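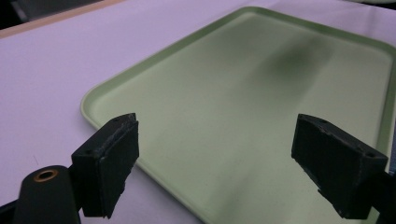

**Grusovell brings out a tray, and it is green**

Flultholm, April — Housewares firm Grusovell has added a tray to its Griver table range. It is plastic, light green and has rounded corners and a raised rim, a feature the company's peas have long demanded.

The Griver tray goes on sale on Tuesday in 13 shops. 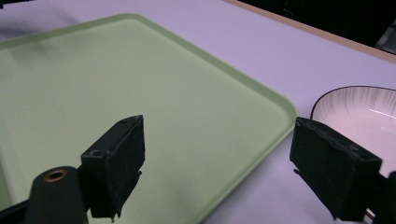 *By Walter Mosquera, Grusovell press desk*

The first run is 498 trays. Shops were offered a second colour and 171 customers were asked to name one. Most said green.

"We listened," said a spokesman — at some length, according to those present.

Trade orders: Vainio warehouse, mornings only.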